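Spend 50, get a ticket: the Conton card draw, one more time

2026-09-18

The promotions manager at Conton would rather talk about winners. She has a list of them, 346 from the January draw, and she pushes it across the desk before I have my coat off. I ask how many tickets went into the drum. She says that number isn't published.

"People don't ask," she says. "They want to know what they can win."

I'm asking. The new draw opens next month at all 15 Conton stores, and it works like the last one. Pay with the Flasatia card, spend $50 on a single receipt, and you get one electronic ticket. Split the same shopping over two receipts and you get none. Gift cards don't count toward the total, and neither do pharmacy items.

"It's very simple," she says. The rules run to nine pages.

Most of the prizes are store vouchers. There are 553 of them this time, and she points out more than once that it's the biggest pool they have offered. I point out that most are worth $10, and that they expire in six weeks. She says customers like having a reason to come back. I say I'm sure Conton likes it too, and she laughs, but she doesn't argue.

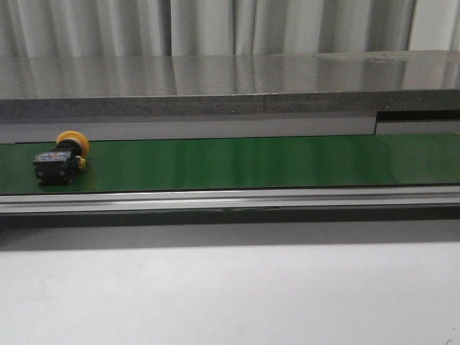 Then there is the interest. The Flasatia card has a promotional rate for the first three months, and after that it climbs well past what my own bank charges. A shopper who carries a balance to collect a few tickets could pay more than a voucher is worth.

"We always encourage responsible use," she says. Where? She finds the line on page seven.

The draw itself is run by Indavgate, an outside firm, and she is more comfortable here. "We never touch the selection. They send us the names and we make the calls." Has Conton ever asked to see how the names are picked? "We trust our partners."

I tried a former cashier at the Robichaud Avenue store, who worked the tills through the last promotion. He remembers customers adding candy and batteries to get over the line. "They'd be at $46 and they'd turn around and grab something," he says. "I did it myself on my day off. Never won anything."

Back at head office, I ask the manager whether sales go up during a draw. "Naturally," she says. By how much? That isn't published either.

She does offer to send me the full rules by email. They arrived the next morning, without page seven. I've written back to ask for it.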